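Robots at Work: How a Job Gets Shared

Automation means letting a machine do a task that a person used to do by hand. A dishwasher is automation. So is an elevator that stops at the right floor. Neither one needs much explaining to it, because the task is always the same.

Picking things up is harder to automate. Cups come in many shapes. They can be heavy, light, slippery or easy to chip. A person adjusts to this without thinking. A robot has to be given a way to do it.

At Indora, a workplace where people sort and pack household goods, part of the handling work now goes to robots. The robots practice on ordinary items first. A mug tree is one of them. It is a stand with pegs, and cups hang from the pegs.

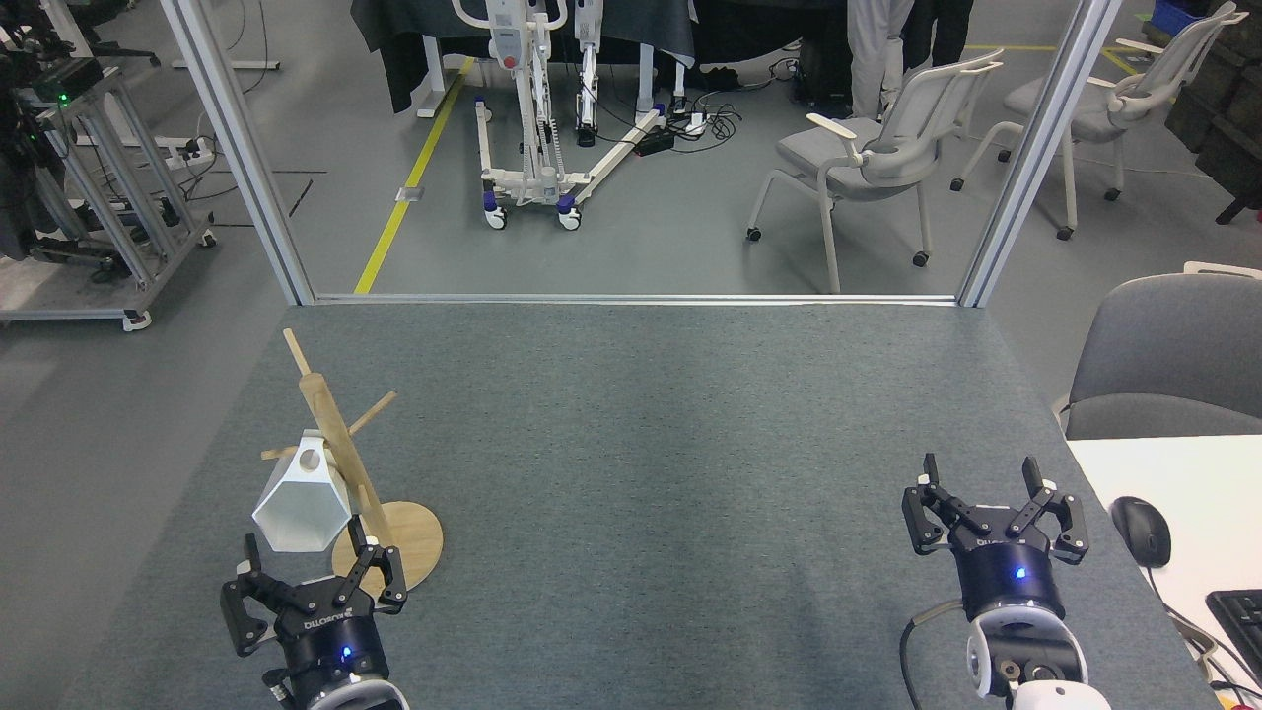 A white six-sided piece on a peg of the mug tree, with both grippers open.

A gripper is the part of a robot arm that holds things. It does the job of a hand. The fingers have joints, so they can open wide or curl around an object.

Taking a cup off a peg can be divided into steps:

Find the cup.
Move the gripper next to it.
Close the fingers.
Slide the cup clear of the peg.
Move it to where it needs to go.
Open the fingers.

Every step can go wrong. If the fingers close too early, they miss. If they squeeze too hard, a thin cup may crack. If the cup is lifted straight up while it is still hooked on the peg, the whole stand may come with it.

Who holds the cup now?
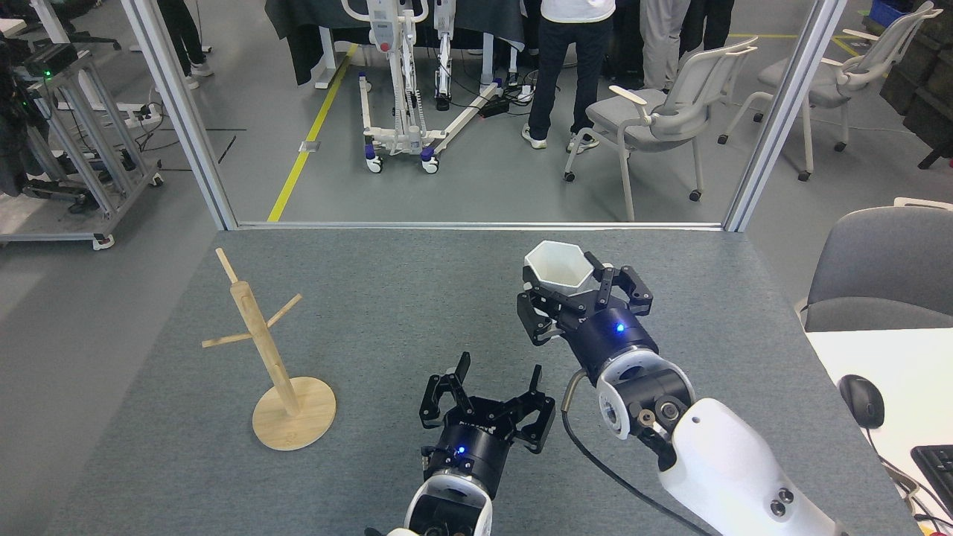
Asura Vander
Workplace Technology Writer

One gripper can hold a cup while the other stays empty. With two arms, a robot can also pass an object from one side to the other, or steady a stand with one hand while the other works. People do this all the time. Hold a jar with one hand and turn the lid with the other, and you have done a two-handed task.

Before the robots came, 24 people worked in the packing room at Indora. The same number work there today, but their jobs are different. Nine of them now spend most of the day with the robots. They set out the items, check the results and write down mistakes. The other workers still pack by hand, and they take the items that the robots are not ready for.

Some of the changes are easy to like. Lifting and reaching all day makes shoulders sore, and there is less of that now. Workers also trade places every 20 minutes, so one person does not stare at the same task all morning.

Other changes are harder. A packer who was fast and careful for years had to learn a new skill and was slow at it in the beginning. Some workers miss talking across the table while they packed. Some worry that there will be fewer jobs later. These are fair things to worry about. Workers and managers at Indora meet on Friday to talk about them.

Counting the mistakes

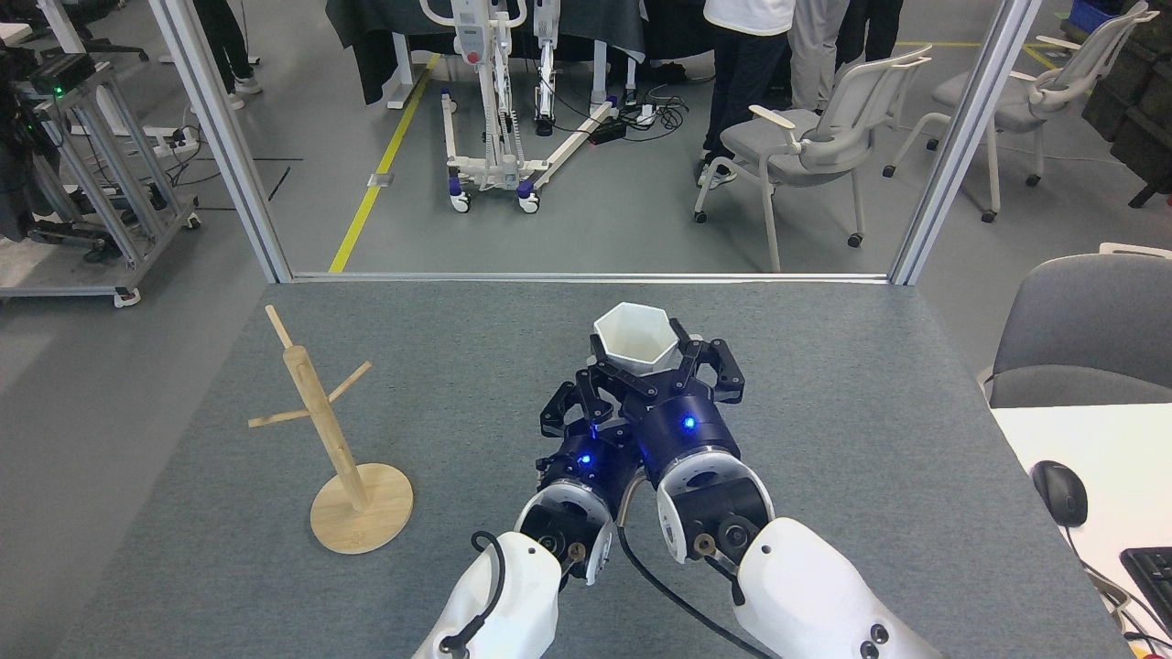 Asura Vander

In March, the team tested one task 272 times. The task was to lift a cup from the stand and set it down on the table. Each try was marked "done," "dropped" or "stopped." A try was marked "stopped" if a worker pressed the stop button.

People read the list and looked for patterns. When several drops happened with the same kind of cup, they changed how the gripper closed and tested it again. The robot did not decide what counted as a good result. The workers did.

Words to know

Automation: using a machine to do a task that people did before.
Gripper: the part of a robot that grabs and holds.
Joint: a place where an arm or finger bends or turns.

Try it yourself

Hang a plastic cup on a hook. Take it off using only your thumb and one finger. Write down each movement you make, in order. Give the list to a friend and ask them to follow it exactly, doing nothing that is not on the list. Add any step you left out.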